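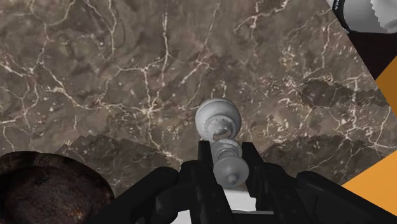 # Prarholm stone worktops

Prarholm is our range of natural stone worktops for kitchens, utility rooms and garden rooms. Every top is cut to order from a full slab, polished or honed, and supplied ready to fit on standard base units. We also cut upstands, windowsills and splashbacks from the same slab if you ask at the time of ordering.

## Colours

The range has two families.

**Mumodon** is the brown. The background runs from taupe to a deep coffee colour, with fine pale veins. Some slabs are busy all over and some have large quiet areas. If you have a preference, tell us before we reserve a slab, and Ha-neul Kwon in the yard will send you photographs of what is in stock.

**Cerklow** is the grey, with white veining. It is the more even of the two and the easier one to match across a joint. Most customers with a long run or an island choose Cerklow.

Both are real stone, so your top will differ from any sample. Small samples are free. Larger ones carry a deposit, refunded when the sample comes back.

## Sizes

- Thickness: 20 mm as standard, 39 mm with a built-up front edge
- Thicker tops are made by bonding a strip under the front, so the weight is much closer to a 20 mm top than you might expect
- Other depths can be cut, but please give us a drawing
- Overhangs on breakfast bars need support, and we will tell you what sort when we quote

## Edges and cut-outs

Pencil round is included in the price. Bevelled, half bullnose and full bullnose edges are charged by the metre. Front edges are polished to match the top. Back edges are left sawn unless they will be on show.

Hob and sink cut-outs are made in our workshop. We need the actual sink or the maker's template before we cut, and a web link is not enough. Tap holes can be drilled on site, though we prefer to do them here.

For islands we can supply matching side and front panels. The panels can be a shade darker or lighter than the top, depending on where in the block the slab was taken from – if this matters to you, come and see the slabs together.

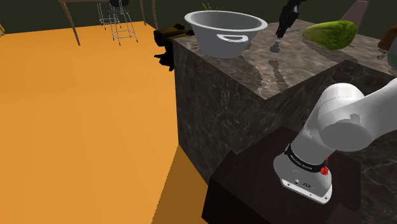

Panels are fixed to the carcass with adhesive, and they need a flat, solid surface behind them. Hollow or bowed end panels have to be replaced first.

## Templating and fitting

Thirumalai Gowda does all our templating. Base units must be in, level and screwed together before he comes, and the old worktop must be gone. Sinks and hobs should be on site. Fitting follows once the drawing is signed off, and most kitchens take a morning. We do not reconnect gas, water or electrics.

## Care

Wipe with warm water and a little washing-up liquid. Do not use vinegar, limescale remover or cream cleaner, all of which will mark the polish. Lemon juice and wine should be wiped up straight away. Use a board for cutting and a trivet for hot pans.

The tops are sealed before they leave us and should be resealed once a year. A bottle of sealer is supplied with every order, and replacements are under code 506 in the accessories list.

## Prices and ordering

Prices depend on the slab, the edge and the number of cut-outs. Send a sketch with measurements to Amber Pickering in the office and she will return a written quote. Slabs are held for you once the deposit is paid. The workshop closes for stocktaking in February, and orders placed just before then will take longer.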